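Zusteo Opens Computer Repair and Parts Recovery Workshop in Clerncombe

New site will accept used office computers from businesses, schools and households

CLERNCOMBE, March 21, 2023 - Zusteo, a computer repair and resale company, today opened a workshop in Clerncombe that will test, repair and resell used desktop computers and recover working parts from machines that are past repair. The site is on the ground floor of the former Ciniser print works and has 22 employees.

The workshop replaces the company's smaller unit on the edge of town, which closed last week. Zusteo had outgrown that unit, and incoming equipment was being stored at two separate addresses. Receiving, testing, repair, data erasure and dispatch will now take place under one roof.

"We were spending too much of the day moving pallets between buildings," said Sharon Mfinanga, managing director of Zusteo. "A customer would call to ask where their computers were, and the answer depended on which truck had gone out that morning. Now there is one door in and one door out."

Zusteo buys retired computers in bulk from offices and public bodies and also takes single machines from the public. Each one is logged on arrival and given a tracking number. Storage drives are removed first and either erased or shredded, depending on what the owner has asked for. The owner receives a certificate listing the serial number of every drive handled. Machines then go to a test bench, where staff decide whether to repair them, upgrade them or take them apart.

Refurbished desktops are sold with a 20-month warranty covering parts and labor. Laptops will be added to the warranty program in November, once the battery testing room is complete.
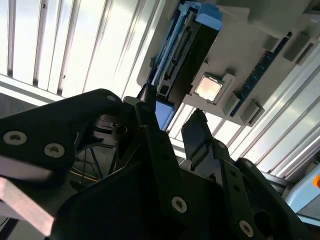

Board-level work makes up a growing share of what the company does. In the past, a computer with a faulty motherboard was usually broken down for its memory and power supply, and the board was sold by weight to a recycler. The Clerncombe site has a separate board room with white walls and bright lighting, where a motherboard can be held in a tilted fixture for inspection. Boards that can be repaired go back into stock as spares, and those that cannot are sorted and sent to a licensed smelter.

"Customers with older machines often need one particular board, and it has been out of production for years," said Dennis Sang, workshop manager. "If we can keep a shelf of tested spares, those customers can put off replacing a whole office. Capacitors and connectors account for most of the faults we see. They are not expensive to fix if you have people who know how to do it."

Zusteo has hired five apprentices to train in component repair. The apprenticeship lasts two years and combines paid work at the bench with classroom days. Apprentices rotate through receiving, testing and data erasure before choosing an area to specialize in. Applications for the next intake will open in November.

The company will also run a public drop-off counter at the front of the building. Residents can bring in desktop computers, monitors, keyboards, cables and printers at no charge. Televisions, kitchen appliances and loose batteries will not be accepted. People who want a storage drive shredded while they wait can have this done at the counter for a small fee.

Schools within 39 miles of Clerncombe can request free collection. Under the same program, schools can buy refurbished desktops at a reduced price, with installation included. Peninah Laizer, who manages school accounts for Zusteo, said the program was set up after several schools reported having storerooms full of old equipment they could not afford to clear.

"Most of them had been quoted for removal and decided to leave it where it was," said Laizer. "Some of those computers need a new drive and a cleaning and they can go straight back into a classroom. We would like to hear from any school in that position, including those that have nothing to buy from us this year."

The move to the print works took eleven weeks. The building had been vacant and needed new wiring, a new loading dock surface and replacement windows on the street side. The original brick front and the Ciniser name above the entrance have been kept. Contractor Obadia Shirima oversaw the renovation.

Part of the upper floor will be used by Simiyu, a packaging supplier that makes molded paper inserts. Simiyu will provide Zusteo with inserts for shipping desktops and monitors, replacing the foam blocks used until now. The change applies first to orders shipped within the region and will be extended to all orders after a trial period.

"Foam takes up a lot of room and customers complain about having to get rid of it," said Njoroge Minja, operations director at Simiyu. "Paper inserts can go in with ordinary cardboard recycling. Being upstairs from the packing area also means we can adjust a shape quickly if it does not fit a certain model."

Existing Zusteo customers do not need to take any action. Account numbers, phone numbers and collection schedules stay the same. Warranty returns should be sent to the new address, which is printed on all labels issued from today. Returns already in transit to the old unit will be forwarded.

The drop-off counter is open during normal business hours. Parking is available behind the building, with a marked bay for unloading next to the side entrance. Visitors bringing more than one carload of equipment are asked to call ahead.

About Zusteo

Zusteo repairs, refurbishes and resells computer equipment for businesses, schools and households. Its services include collection, data erasure, drive shredding, board repair and the supply of tested spare parts. The company is privately owned and based in Clerncombe.

Media contact
Peninah Laizer
Zusteo, Ciniser Print Works, Clerncombe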